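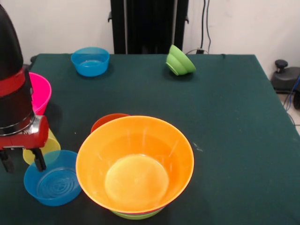 초록 천 위의 알록달록한 플라스틱 그릇과 컵. 가운데 주황색이 제일 크다.

그릇 색을 바꾸면 덜 먹게 된다는 얘기가 또 도는 모양이다. 타임라인에 같은 카드뉴스가 네 번째 올라왔길래 원 출처를 찾아봤다. 좀 길어질 것 같아서 타래로 쓴다.

2021-07-27
카드뉴스 내용부터. "파란 그릇은 식욕을 낮추고 주황 그릇은 식욕을 돋운다. 그릇만 바꿔도 섭취량이 최대 13% 감소." 맨 밑에 작은 글씨로 Stendow 제공이라고 적혀 있다. 식습관 코칭 앱 Endico를 운영하는 그 회사다. 앱 안에 그릇 파는 탭이 있다.

파는 사람이 낸 자료라고 다 틀린 건 아니다. 그건 인정하고 시작하자. 다만 나는 "최대"라는 말이 붙은 숫자를 보면 일단 그 숫자를 빼고 문장을 다시 읽는다. "그릇만 바꿔도 섭취량이 감소." 얼마나? 누가? 뭘 먹을 때? 남는 게 별로 없다.

카드뉴스에는 논문 링크가 없고 "해외 연구"라고만 되어 있다. 어느 나라 무슨 연구인지도 없음. 회사 블로그에 들어가서 글을 세 번 타고 넘어가니 그제야 보고서 PDF가 나왔다. 해외 연구라더니 Stendow가 Ankrah라는 조사업체에 맡긴 자체 조사였다.

참가자 227명, 기간 6주. 이렇게만 보면 그럴듯하다. 문제는 227명이 전부 Endico 유료 이용자라는 것. 이미 덜 먹겠다고 돈을 낸 사람들이다. 이 사람들한테 "식욕을 낮추는 그릇"이라고 쓰인 상자를 보내고 나서 덜 먹었냐고 물어봤다.

네, 물어봤다. 재지 않았다. 섭취량은 본인이 앱에 적은 값이다. 식사 일기 써 본 사람은 알겠지만 저녁에 몰아서 쓰면 과자 한 봉지쯤은 쉽게 증발한다. 나도 그랬다. 내가 먹은 귤이 몇 개였는지 나도 모르는데 앱이 무슨 수로 아나.

비교군도 이상하다. 파란 그릇을 받은 쪽은 새 그릇을 쓰고, 비교군은 집에서 쓰던 그릇을 그대로 썼다. 그러면 색 차이인지 크기 차이인지 새 물건 효과인지 가를 방법이 없다. 보고서에 그릇 용량이 안 적혀 있어서 크기가 같았는지조차 확인 불가.

중간에 그만둔 사람 얘기도 각주 한 줄이 전부다. "일부 이탈자 제외 후 분석." 일부가 몇 명인지 없음. 효과 없다고 느낀 사람이 먼저 그만뒀을 가능성이 제일 높은데, 그 사람들을 빼고 평균을 내면 당연히 예쁜 숫자가 나온다.

그리고 13%는 평균도 아니었다. 표를 보면 저녁 식사만, 그것도 마지막 주에만, 한 연령대에서 나온 값이다. 하루 전체로 합친 숫자는 보고서 어디에도 없다. 있는데 안 실었는지 계산을 안 했는지는 모르겠고, 둘 다 마음에 안 든다.

여기서 "그래도 파란색 음식은 자연에 드물어서 식욕이 떨어진다던데요" 하는 분이 꼭 계신다. 이 설명, 나도 어릴 때부터 들었다. 그런데 음식이 파란 것과 그릇이 파란 것은 다른 얘기다. 청화백자에 담긴 갈비찜을 보고 입맛이 떨어진 적 있으신 분? 나는 한 번도 없다.

"대비" 설명도 있다. 음식과 그릇 색이 비슷하면 양이 덜 느껴져서 더 담는다는 것. 이건 그나마 생각해 볼 만한 가설이라고 본다. 그런데 이 가설대로라면 좋은 색은 음식에 따라 달라져야 한다. 흰쌀밥에 좋은 그릇과 카레에 좋은 그릇이 같을 수가 없다. 파란 그릇 한 세트를 파는 근거로 쓰기엔 앞뒤가 안 맞는다.

댓글에 자주 나오는 "저는 진짜 효과 봤어요"에 대해서. 그 경험이 거짓말이라고 생각하지 않는다. 그릇을 새로 산 주에는 보통 장도 새로 보고, 야식도 좀 참고, 밥상 사진도 찍는다. 그중 어느 게 한 일인지 본인도 모른다는 것뿐이다. 나는 운동화를 새로 사면 2주쯤 열심히 걷는다. 운동화 색 때문이라고 하지는 않는다.

가격 얘기를 안 할 수가 없다. 같은 크기 플라스틱 그릇을 시장에서 사면 얼마인지 다들 아실 테고, 거기에 "식욕 조절 컬러"라는 말이 붙으면 값이 몇 배가 된다. 상세페이지에는 후기 557개가 달려 있는데 별점 낮은 순 정렬이 안 된다. 정렬 버튼이 없다. 이런 건 우연이라고 보기 어렵다.

후기도 꽤 읽었다. "배송 빨라요", "색이 예뻐요", "아직 안 써봤지만 기대돼요"가 대부분이다. 아직 안 써봤다는 후기도 별 다섯 개로 평균에 들어간다.

고객센터에 문의도 넣었다. 질문은 간단했다. 이탈자가 몇 명인지, 그릇 용량이 같았는지. 답변은 "고객님의 건강한 식습관을 응원합니다"로 시작해서 할인 쿠폰으로 끝났다. 가운데에는 카드뉴스 문장이 그대로 들어 있었다.

언론도 한마디. 이 건을 받아쓴 기사 중에 보고서를 열어본 티가 나는 건 하나도 못 찾았다. "해외 연구"까지 그대로 옮긴 곳이 있고, 어떤 곳은 "최대"를 떼고 "13% 감소"라고 제목을 달았다. 두 글자 빼는 데 돈이 드는 것도 아니니.

이쯤에서 Elikem Ansah 님이 지난번 타래에 달아주신 지적도 옮긴다. 소비자 조사 일을 하시는 분인데, 이런 조사는 설문 문항을 같이 공개하지 않으면 볼 필요가 없다고 하셨다. "새 그릇을 쓰고 식사량이 줄었다고 느끼셨나요?"와 "식사량에 변화가 있었나요?"는 완전히 다른 질문이라고. 이번 보고서에도 문항은 없다.

비슷한 물건으로 작년에 Patport라는 천천히 먹기 숟가락이 있었다. 기억하시는 분 계신지. 그때도 자체 조사, 자가 기록, 이용자 대상이었다. 지금 홈페이지에 들어가면 숟가락은 없고 베개를 판다. 베개도 최대 몇 퍼센트라는 문구가 있다.

그럼 그릇이 식사량에 아무 영향이 없냐고 물으신다면, 모른다. 크기 쪽은 색보다 말이 되는 것 같긴 한데 그쪽도 시원한 답은 못 봤다. 내가 말할 수 있는 건 이 보고서로는 아무것도 알 수 없다는 것까지다. 색이 효과가 없다는 증거도 아니니까 그렇게 인용하지는 말아주시길.

주황 그릇 버려야 하냐는 디엠이 벌써 두 개 왔다. 버리지 마세요. 멀쩡한 그릇을 왜 버립니까. 비빔국수 담아 드세요.

제대로 확인하려면 뭐가 필요한지도 적어둔다. 크기와 모양이 같고 색만 다른 그릇, 목적을 모르는 참가자, 먹기 전후 저울로 잰 무게, 그만둔 사람까지 포함한 표. 어마어마한 돈이 드는 실험은 아니다. 앱 광고비 조금만 돌려도 될 것 같은데.

8월에 후속 결과를 공개한다고 블로그에 적혀 있다. 나오면 읽고 이 타래에 이어서 달겠다. 내가 틀렸으면 틀렸다고 쓸 거고, 문항을 공개하면 그건 칭찬할 생각이다.

추가: 보고서 링크 달라는 분이 많은데 방금 들어가 보니 로그인해야 열리게 바뀌었다. 오전까지는 그냥 열렸다. 내려받아 둔 파일에서 표 있는 쪽만 저녁에 정리해서 올리겠음.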